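The Long Way to the Hook

The brush rack came to us by way of my aunt, who had bought it years before at the covered market in Prolano and had never, as far as I know, hung a single brush on it that she meant to use. She kept scarves on it. When I told her over the phone that our group at Drulmont wanted something with small hooks and narrow spaces, something fussy, she was quiet for a moment and then asked if the robot would be careful with it. I said it would be as careful as we could teach it to be, and that seemed to satisfy her, although looking back it was a bit of a lawyer's answer.

I should say that I was the most junior person in the lab that winter, and that my job, to begin with, was to be the hands. We had two arms on the bench and a pair of handles to drive them with, and all day long I moved the handles and the arms moved too, and everything was written down by the computer so that later it could try to do the same thing by itself. The task was to take a brush from the cloth and hang it on the rack. You hold the brush near the top, you bring the loop up behind the hook, you lower it, you let go. I could do it in a few seconds with my own fingers. Through the arms it took me the better part of a minute on a good day, and on a bad day I would catch myself holding my breath until the room went a little gray at the corners.

By March I had given it 152 good ones. I was very proud of them. If I bumped a post or let a brush swing too widely, I threw that one out and started over, and I would have been embarrassed for anyone to see how many I threw out. What was left was lovely. You could have played them one after another at a wedding. My senior colleague, who had come over from Prendergast with a thermos the size of a fire extinguisher and a way of saying "well, now" before any kind of bad news, watched a dozen of them with me and agreed they were the cleanest set she had seen.

Then we let the arms try it alone, 20 times, and they managed it four times.

It was the way they failed that got to me. The arm would come up beautifully, exactly like me at my best, and the loop would miss the hook by the width of a grain of rice, and then the arm would simply stop knowing anything. It would stand there trembling slightly. Or it would go right ahead and let go, as though the hook were where it ought to have been, and the brush would drop to the cloth and roll, and the arm would rise up with nothing in its fingers and carry on to the end. I went home on the late bus and told my aunt about it, and she said it sounded like her first husband.

My colleague said "well, now" and poured herself some tea. She asked me what I did when the loop missed. I said I threw the recording out. She asked me what I did before I threw it out, in the second or two when I knew it had gone wrong and my hands were still on the handles. I had to think about that. I said I backed off a bit, and let the brush hang until it quit swinging, and came in again from lower down. She said that as far as she could tell, that was the only part of the job that was hard, and I had been putting it in the trash.

So that became the method, and it has a proper name now and a section of its own in the paper, but for weeks we just called it starting from trouble. We would let the arm try by itself. The moment it got lost, one of us would take the handles, right there, with the loop caught on the wrong side or the brush tipped out at some silly angle, and we would find a way back from it and keep the recording. We kept the ugly ones. We kept one where I went around the big brush like somebody trying to get past a sofa in a hallway. I can't tell you how hard it was at first to press the key that meant keep! I had been raised, I suppose, on the idea that you show people your fair copy.

We also made things harder on purpose, which I enjoyed more than I expected to. We turned the rack a little. We let the cloth wrinkle. We stopped wiping it, too, so that it grew its clouds of gray, and I grew fond of those and began to see shapes in them during the long waits while the computer chewed things over. A rabbit, mostly. One afternoon, a map of Evberg with the river in the wrong place.

I practiced on my own, in the evenings, with a pencil. I had never learned to write with a brush, and I didn't then, either. But I would draw a line and when it went wrong I made myself continue from where the pencil was, and after a while I had a whole notebook of lines that wandered off and came home. I have it still. There is a grocery list in the back.

When we ran the test again it was raining and the window was ticking with it. Another 20 tries, the same rack, the same patient brushes. I had a chart to fill in and a pen that skipped. The arm missed on the very first one, and I remember my stomach going down, and then it backed off, and waited, and I heard my colleague put down her cup. It waited just as long as I would have. It came in again from lower down.

Fifteen, by the end of the afternoon.

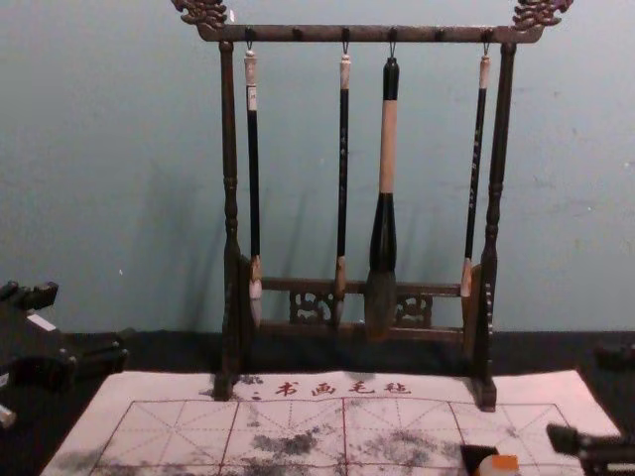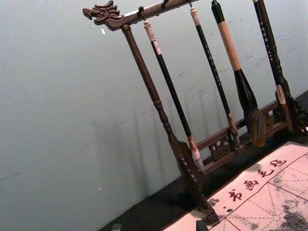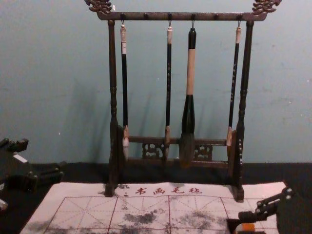 The rack, the cloth and the brushes, with the big one third along.

Lorna Whitcher

I called my aunt that night and read her the numbers, the before and the after, and she wanted to know about the five. I told her two of them were dropped and three just took too long, and she said taking too long shouldn't count against anybody, and I said I would pass that along. I did pass it along. My colleague wrote it on the whiteboard under the results, and it stayed there through the visit from the people who pay for things, one of whom copied it into his notebook with a very serious face.

The paper says that recovery data collected from the policy's own failures improved success on the hanging task, and it has a table, and the table is right. I wrote most of that section and I stand by it. It doesn't mention the waiting, because we had no column for that, but if you ever come by the lab I'll run it for you and you can see for yourself. Bring a sandwich. The big brush goes last and it does like to swing.

My aunt has asked for the rack back by summer. She says her scarves are all over the chair.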